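So we finally did the closet doors. I say "we" but Tahira Paracha from downstairs did most of the measuring and I mostly held the pencil and said encouraging things.

Some background, for anyone who missed the July post: the old doors in our hallway had been sticking ever since we moved in, and I had been pretending that was fine. You learn to lift and shove at the same time, and your guests think the closet is locked. Then one morning I pulled a bit too hard before coffee and the knob came off in my hand. That was that!

I spent way too long picking the new ones. I wanted white, then I wanted green (a real phase, I had paint chips taped up everywhere), and then I saw plain gray panels in the Tetholm showroom and forgot the rest. There was a fancier set from Skerden with little brass edges, very pretty, but it cost 202 dollars more and I would have spent my life wiping fingerprints off the brass.
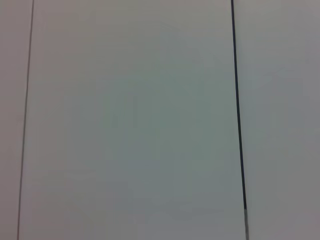
Gray is a funny color to live with, by the way. I thought I was buying one shade and I got a whole crowd of them. It goes almost green at breakfast and kind of purplish by dinner, and my sister swears it's beige. I've stopped arguing with her.

Getting everything lined up took the two of us most of an afternoon. The hallway floor slopes (old building, what can you do) so a gap that's perfect at the top gets wider as you go down. Tahira folded up bits of cardboard to shim the low side, we closed everything, stood back, opened everything, and did it again. I lost count of how many times.

And then of course I had to put all the stuff back. I found 28 hangers with nothing on them, a raincoat I accused my brother of stealing, and one boot. If you have ever seen the other boot, it's brown and it zips up the side. The raincoat is going back to him anyway, it fits him better.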